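Grustent Two-Hand Kitchen Set
Supplied by Warkix, Suvavbridge

Licence: research and teaching
Price: on request
Stock: ready to ship

Grustent is a set of head-camera recordings of people handling metal kitchen vessels with both hands, sold together with the Brabec grasp predictor that was trained on it. We took it on in June after a good deal of argument in the office. Regular customers know we don't stock data just because the paper was well received, and this page says what we found as well as what the makers claim.

What you get

The full set holds 3,000 clips, of which 2,000 are meant for training. The rest is split between tuning and test. Each clip carries a start and end mark for every grasp, a label for each hand (hold, press, steady, free) and a text note. The Brabec weights and the scoring script come on the same drive. Robot hardware is not included, and neither are depth maps.

What the method claims

Brabec looks at a short run of frames and guesses where each hand will go next. The makers say that a two-armed robot can be steered from these guesses with very little extra teaching. Radoslava Kolář's write-up puts most of the gain down to labelling the hands separately. That may be so. The comparison she gives is against an older model trained on far less footage, and we would have liked to see both trained on the same clips.

What we found

Branislav Kratochvíl ran the test part here over a fortnight and went through 123 of the misses by hand. A good share were cases where polished steel threw back the light and the model put the edge of the vessel in the wrong place. Lids were worse than bowls. He also found 7 clips with the left and right labels swapped — the makers have been told, and a corrected file is promised.

Our larger doubt is about the step from prediction to movement. A good guess at where a palm will land says nothing of how hard it should push, and there is no force data in the set. Anyone planning to use it for closing lids or handling soft stuff should budget for their own sensing.

Who should buy it

Groups already working on two-handed grasping who want awkward, shiny objects in their training mix. If you need a general kitchen set, this is too narrow. If you need a robot that works by the end of term, buy something else.

Sample frames 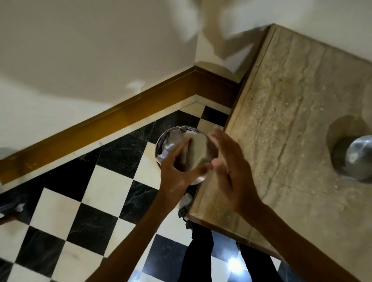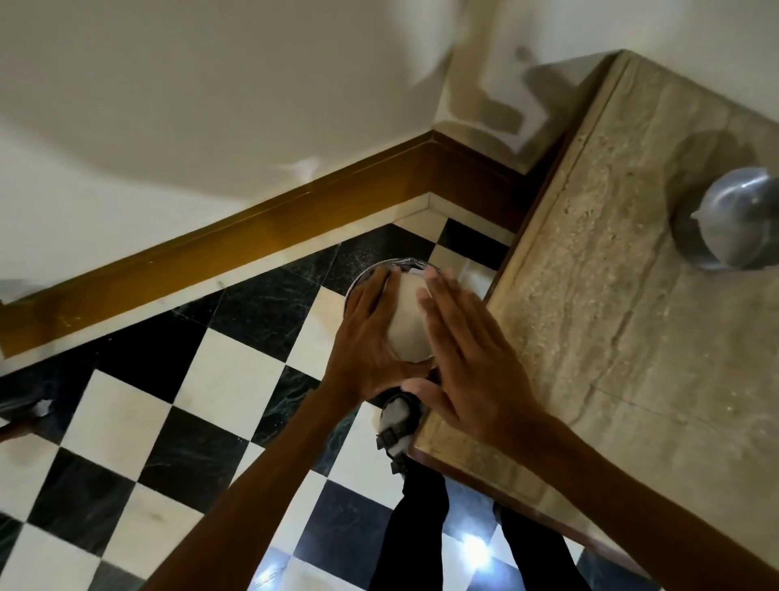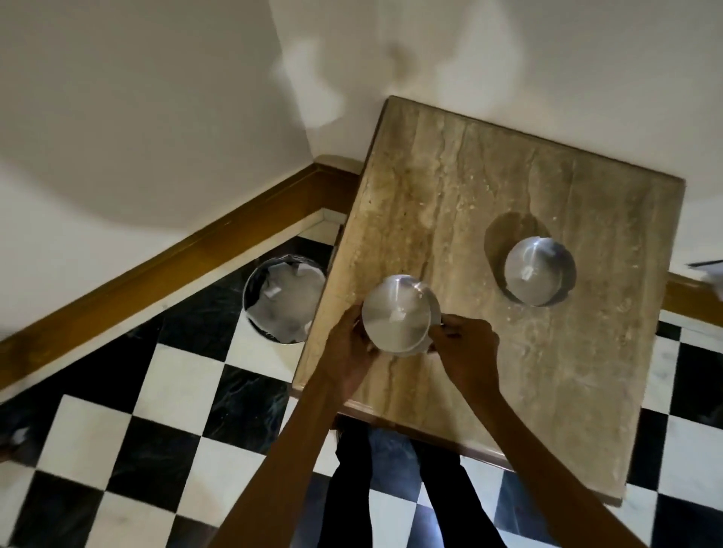

Grustent sample frames, one setting: two-handed work with stainless steel vessels, seen from the head camera.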